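Cullinane College of Applied Arts
Department of Apparel and Textiles
Introduction to Textiles
Handout 4: Knit Fabrics

Purpose of this handout

Students are expected to read this handout before the second laboratory session of the unit. It covers the basic weft knit structures, the way they behave in wear, and the terms that will be used in the swatch reports. Warp knits are treated separately in the November lectures and are mentioned only in passing.

1. Knit and woven fabrics

A woven fabric is made from two sets of yarns crossing at right angles. A knit fabric is made from loops. In a weft knit, one yarn travels across the width of the fabric and forms a row of loops, each drawn through the loop beneath it. A horizontal row of loops is called a course. A vertical column is called a wale. These two terms appear on every specification sheet and should be learned at once.

Loops can change shape when the fabric is pulled and can return toward their first shape when it is released. For this reason a knit stretches even when the yarn itself has no stretch. The amount of recovery depends on the fiber, the twist of the yarn, the tightness of the stitch and the finish.

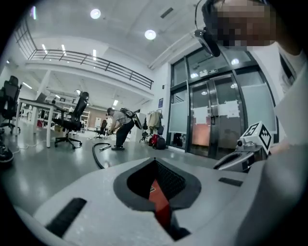
Stretch and recovery are recorded separately. A fabric may stretch easily and recover poorly, as many loose cotton knits do after a day of wear. In the swatch report, students should enter the relaxed length, the extended length and the length after a rest period, in that order. A report that gives only a percentage will be returned for correction.

2. Single jersey

Single jersey is the most common weft knit and the usual fabric of the T-shirt. All of its loops are drawn to the same side, so the face shows small V shapes and the back shows rows of half circles. The fabric is light, drapes well and is quick to produce. It also curls at its cut edges: the sides roll toward the back and the top and bottom roll toward the face. Cutting rooms allow for this by resting the cloth flat before spreading.

If a loop in single jersey breaks, the wale may run like a ladder. Seams that cross the wales should be secured promptly, and pins should be placed within the seam allowance.

3. Rib

Rib fabrics alternate face wales and back wales. A 1x1 rib has one of each; a 2x2 rib has two of each. The face wales come forward and the back wales sink, giving the raised vertical lines by which the fabric is known. 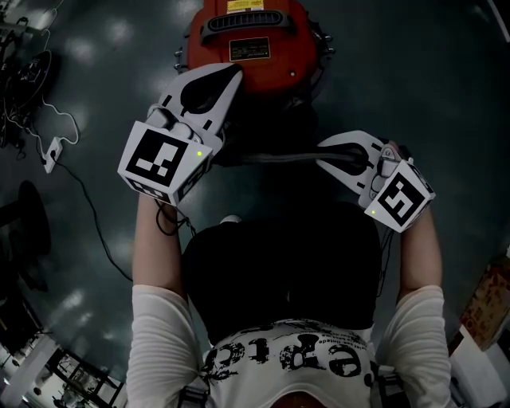

The chief property of a rib is its stretch across the width. When the fabric is pulled sideways, the sunken wales come into view and the cloth lies flatter; when it is released, the wales close up again. Knit rib is widely used for cuffs, neckbands and waistbands, where the opening must pass over a hand or head and then sit close to the body. Ribbing may also cover a whole sleeve, as on the white sleeves in the picture, where it extends along the forearms and leaves only a small strip of skin near the wrists. Note that the word "ribbed" describes a surface. It does not by itself tell the buyer whether a fabric is a true knit rib, and the stitch must be examined with a pick glass before the structure is entered on a report.

Rib does not curl at the cut edge, provided that the face and back wales are balanced. It uses more yarn than single jersey of the same width and is therefore heavier and more costly.

4. Interlock and purl

Interlock consists of two 1x1 ribs knitted together so that both sides look like the face of jersey. It is firm, smooth and easy to sew, with less stretch than rib. Purl fabrics reverse the loops from one course to the next and stretch well in length. Both are represented in the Raltach swatch collection, which holds 1,130 samples. Of these, 699 are weft knits. Samples may be handled in the reading room but may not be cut.

5. Surface and hand

The hand of a fabric is the impression it gives when touched. It should be described in plain terms - smooth, dry, crisp, soft - and judged before any other test is carried out. Mesh and other open or textured surfaces should be assessed on both sides.
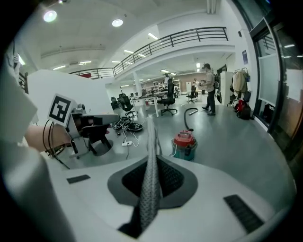 6. Laboratory assignment

Each student will receive a set of 20 swatches from the Liltusside teaching kit. For each swatch:

Identify the face and the back.
Mark the direction of the wales with a thread.
Name the structure.
Record stretch and recovery in both directions.
State whether the cut edge curls, and toward which side.

Mounting cards are available from the Wikura Building supply desk until 4:30 p.m. Swatches should be attached along the top edge only, so that the back remains visible.

Terms to know: course, wale, face, back, weft knit, single jersey, rib, interlock, purl, recovery, hand.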